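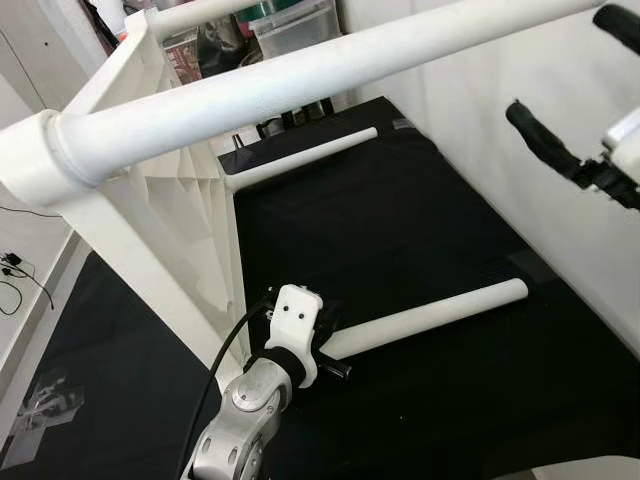 Is a "restored" cast iron skillet worth paying extra for?

Veronica Roman
There's a seller at our August flea market asking $48 for an old skillet he says is "fully restored." The one next to it, same size and rusty, is $10 less at $38. He says the extra covers stripping and six coats of oil. I have my doubts. Six coats of anything sounds like a way to hide a crack. Is there some way to check, or should I buy the rusty one and do it myself?

Dritari
Ten bucks for somebody else's scrubbing is fair, if he did it. The number of coats tells you nothing. Set it on something flat and press on the rim to see if it rocks. Then hang it from a finger and tap it with a knuckle. A dull thud can mean a crack, although I've been fooled by a good pan before. Look hard at the underside too, where people get lazy. 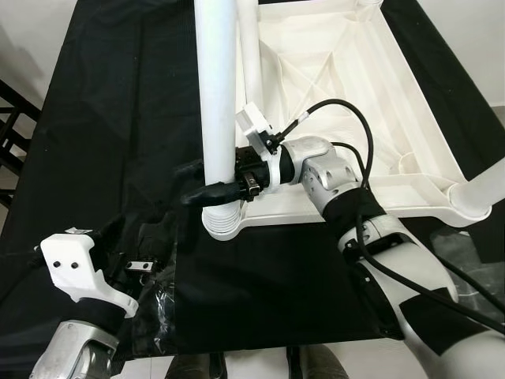
White tray-like structure with ribs, on black cloth

If he won't let you pick it up, walk away.

Chowdary
just buy new, old iron is overhyped

Privitz
I don't buy the "old is better" talk either, but new ones around here aren't much cheaper. My problem with the rusty one is pitting. You can't see it until the rust comes off, and by then you've paid. Ask what he stripped the other one with. If he says he threw it in a bonfire, pass — that can warp a pan for good. I paid $50 for a "restored" one and the coating came off in flakes the first time I made eggs.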